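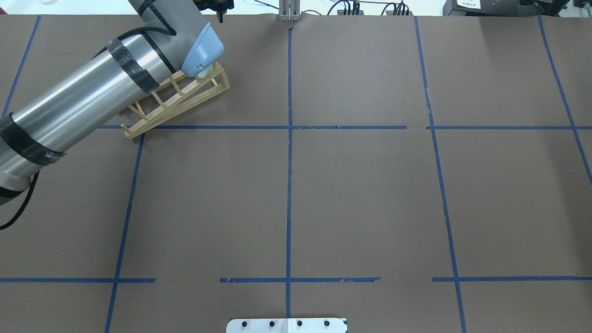

Set the due date on the parent and the subtasks will pick it up, a reply in another thread told me, but that is not what I get in Zurken.

Subtask due dates don't follow the parent task

Posted by skosden_ops

We moved our boards into Zurken in August. I have a parent task with seven subtasks, each assigned to a different person. When I move the parent to a later date, the subtasks keep the old one, and everyone gets an overdue notice the next morning. I've tried it in the browser and in the desktop app. Is there a setting I'm missing, or do I have to open every subtask and change it by hand? Our workspace has 2644 open tasks, so by hand isn't really an option.

lilgate
There is a setting, but it's per project and it's off by default. Open the project, go to Settings, then Dates, and turn on "Shift subtasks with parent." You need to be a project admin to see it.

Two things to know. It only moves subtasks that already have a due date. Blank ones stay blank. It also shifts by the same number of days, so if a subtask was due two days before the parent it will still be two days before. If you want them all on the same day, select the subtasks in list view and use Set date in the bar at the bottom.

Moves you made before turning it on are not corrected. For those, filter by Overdue, group by parent and change them in bulk. The bulk edit stops at 4000 tasks, so you should be able to do yours in one pass.

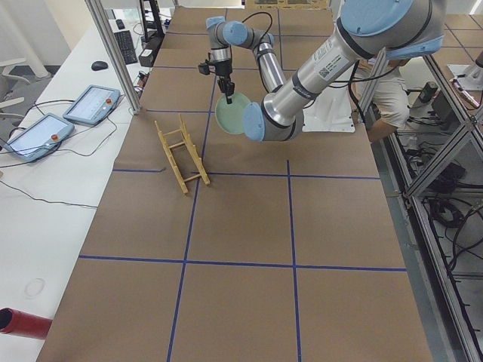 Robot arm holding a pale green plate above the table

midtbø
Same problem on our side. The setting worked, except for subtasks with a repeat rule. Those ignore it and I had to remove the repeat, change the date and put the repeat back.

skosden_ops
Found it under Dates, thanks. I wasn't an admin on that project, so the tab was hidden. Overdue notices are gone for the new moves. Still working through the old ones.

tasks_n_lists
just turn off the notifications, thats what we did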